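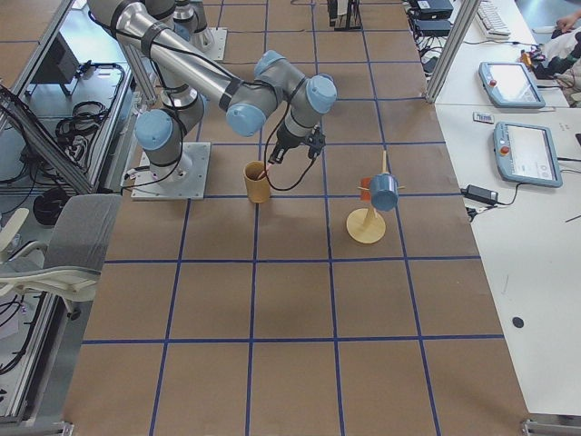 I would like to put in a word for the line on the ground. I mean the ordinary painted, chalked or taped line, the sort that tells you where to park, where to stand, where the baseline is and how far your neighbour's begonias may reasonably travel. It is cheap and it is silent. A table covered in brown paper becomes a different sort of table once it has dark blue tape across it in big squares, four to a row. I have no idea what belongs in any of those squares and I would still think twice before putting my tea down across two of them. I can't say the same of a sign. Put up a sign reading PLEASE KEEP YOUR BELONGINGS TIDY and I will drop my coat on the floor underneath it with a light heart.

I live in a block of flats in Osholm, in a building managed by a firm called Wuron, and anybody who has lived in a managed building will know that the main product of management is paper. We have a notice about the bins. We have a notice about the notice about the bins, which was put up when the first one was found in the bins. There's a laminated card in the lift on the subject of bicycles, and a second one on the subject of wet bicycles, as though the author had been lying awake.

The masterpiece, though, went up last November and concerned the car park. I copied it out, being that kind of person, and it runs to 557 words. It opens with "It has come to our attention". It has a paragraph on consideration and a paragraph on what consideration means. It uses the word "respectfully" in a way that made me want to go out and key something. Somewhere near the bottom, after a passage on the turning circle of delivery vans, you come to the actual news, which was that people were parking badly and would they please stop.

They were parking badly. I don't dispute it. The car park is supposed to hold 30 cars and by that autumn it was holding rather fewer, arranged like biscuits on the plate after the polite guests have gone home. And the cause of this was visible to anyone who looked down. The white lines had worn away. There was a ghost of one by the cycle rack and half of another under a permanently stationary Volvo, and the rest was plain grey tarmac on which every driver was free to express himself.

What interests me is that it took a wordsmith of some stamina to sit down and write all that, and somebody else to print it, and a third person to come out in a van and fix it to the wall with four screws, and at no point in this chain of effort did anyone suggest paint.

I have been collecting cases ever since, and I warn you that once you start you become poor company.

Dewulf, the bakery on our high street, used to have a queue problem. It is a small shop with a door in an awkward corner, and on Saturday mornings you would get two queues, one for people who believed the queue went along the window and one for people who believed it went past the cakes. Each side thought the other was pushing in. I have seen a retired magistrate hiss at a child. The shop tried a sign ("Please Form One Orderly Queue"), which both queues read with approval, each taking it to be addressed to the other. Then someone stuck a strip of yellow tape along the floor, past the cakes as it happens, and that was the end of it. I had been a window man for years. I went over to the cakes without a murmur, and I buy more cake than I used to, so I expect they are pleased with the tape for several reasons.

You might say that the queue would have sorted itself out. You did not see the magistrate.

Or take the sports hall at the leisure centre, where the floor has been marked out for so many games that it resembles the map of the Underground as drawn by somebody falling down stairs. Badminton is in white, basketball in black, five-a-side in a sort of municipal red, and there's a green oval that I have never seen anybody use for anything. It ought to be chaos. And yet every Thursday-ish crowd of middle-aged people in unwise shorts can walk out there and see only the lines that apply to them. I have heard a great many arguments in that hall about whether the shuttlecock was in. I have never heard one about whether there should be an in.

A sign wants something from you. It has a tone, and the tone is always wrong, since there is no good way for a piece of card to address an adult. If it's curt it sounds like a prison, and if it's friendly it sounds like a prison with a new governor. The café I go to, Prasano, has a notice in the lavatory written in the voice of the lavatory. ("I get poorly if you feed me paper towels!") I am 40 years older than the person this was meant for, and it has put me off their soup.

A line has no tone. It can't be sarcastic. You can't detect in it the bruised feelings of the person who put it there, and you don't have to decide on your way past whether it means you. I think this is why people who bristle at being told anything at all, and I'm married to one, will park neatly between two stripes without feeling that their liberty has been interfered with. They would say they were parking the car.

I put all this to my friend Yetunde Bassey, who taught infants for a long time and now does not, and she was unimpressed in the manner of someone being told about the wheel. Every infant classroom, she said, has tape on the carpet. You can tell small children to sit in a circle until you are hoarse, and what you get is a heap. Put a ring of tape down and they sit on it like starlings. She also pointed out, with some satisfaction, that she had tried the same thing in the staff room, with a strip across the worktop to mark where the dirty mugs should go, and that the teachers had put their dirty mugs on both sides and complained about the tape to the head.

So the theory has a hole in it, and I had better own up to a couple more while I'm here.

A line has to be in the right place. There's a path across the park in Osholm that was painted down the middle to separate cyclists from walkers, and whoever did the measuring gave the cyclists the half with the benches on it. Nobody has kept to it for a single afternoon, and quite right too. Somebody drew that one at a desk. The best lines are put down by a person who has stood about for a bit first, watching where the feet go.

And a line can be a piece of bullying as easily as a sign can. Arnout Van Acker, two doors along from me, once had a neighbour who chalked a border down the middle of their shared landing after a disagreement over a pushchair, and renewed it every time it was mopped. Arnout says he never minded the man's letters, which he filed, but that the chalk got under his skin. He used to step over it with his shopping and feel that he was entering Belgium. (He is from Belgium. He said it was not a good feeling even so.) I take the point. A line needs some sort of agreement behind it, or at least a general feeling that it might as well be there as anywhere, and a man on his knees with a stick of chalk at eleven at night has probably not canvassed opinion.

There's a grander objection, which I've had from a cousin who reads, that all this is a small version of something sinister, and that people who like their floors marked out will end by wanting everybody's lives marked out as well. I have thought about it as hard as I am able. I can only report that in my experience it's the writers of notices you want to watch. The man who paints the car park goes home when he's finished. The author of the 557 words is still in there, thinking of things to add about wet bicycles.

I did write to Wuron. I kept it short, partly to make a point and partly out of a dread of using the word "respectfully". I said that the lines had worn off and suggested putting them back. I had a reply 9 weeks later thanking me for my feedback and enclosing, for my information, a copy of the notice.

Then, a fortnight ago, two men arrived with a machine like a small lawnmower and painted the whole car park before lunch. No explanation was given and I didn't ask for one. By the evening every car was in its bay, including the Volvo, which had been persuaded to move for the first time in living memory and was found to have a dry oblong of its own underneath it, and several tennis balls. My own bay is a touch narrow on the driver's side. I have been getting out by breathing in.

The notice is still on the wall. Somebody has parked a bicycle against it.

Mar 10, 2023

Home About Essays Archive Older Newer Contact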